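Search products, part numbers, manuals Go

Grippers > Bin picking > Two-jaw electric > Evaluation units

Paltik G2 Two-Jaw Gripper, Evaluation Unit

The G2 is an electric parallel gripper for mixed-item bin picking. The evaluation unit is the standard production body with a longer cable and a second set of fingers. It is supplied on a loan basis so that a cell builder can compare it with other grippers on the same arm before ordering.

Part number: G2-509-E
Mounting: bolt-on adapter plate, ordered by arm model
Control: digital I/O or serial, selected by switch
Finger sets supplied: narrow steel, wide padded
Loan fee: $600, credited against purchase

Comparison notes

Charalambos Panagiotou of our applications group compared the G2 with two other units, the Tustevar P40 and the Cabello Duo. The same pick list was used for each: soft packets, toys with rigid faces, and items with no flat side. Each gripper ran 192 attempts with the same pick planner and the same approach speed. No retuning was allowed between items.

The G2 did best on rigid items with parallel faces. The P40 was faster to close but needed more clearance at the bin walls. The Duo handled thin packets well and lost its hold on heavier items when the wrist turned quickly. Full logs are available on request — ask for report 947.

Clutter tests use a deep bin with the items dropped in at random. Cable routing matters as much as finger shape here, and slack should be checked at the limits of wrist rotation before any timed run.

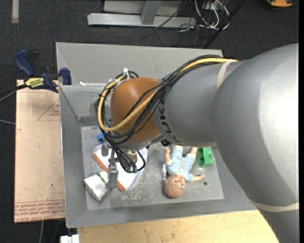
Can the G2 be run from the arm controller without a separate PC?
Any controller with two free digital outputs and one free input can open and close it. Force and stroke settings need the serial connection, but they are stored in the gripper and stay set after power is removed.

Finger selection

Start with the narrow steel set if the bin holds small items close to the walls. The padded set grips smooth plastic better and is wider at the tip, so the planner must be given the correct finger model. Using the wrong model was the most common setup fault in our own runs — it shows up as repeated wall contact in the same corner.

Loan terms

The loan period is 30 days from delivery. Return the unit with both finger sets and the adapter plate. Worn pads are not charged.

Tags: electric grippers, bin picking, loan units, test reports

Related items
G2 adapter plates
G2 padded finger set, replacement
Firo wrist camera bracket
Firo cable guide, rotary
Serial cable, shielded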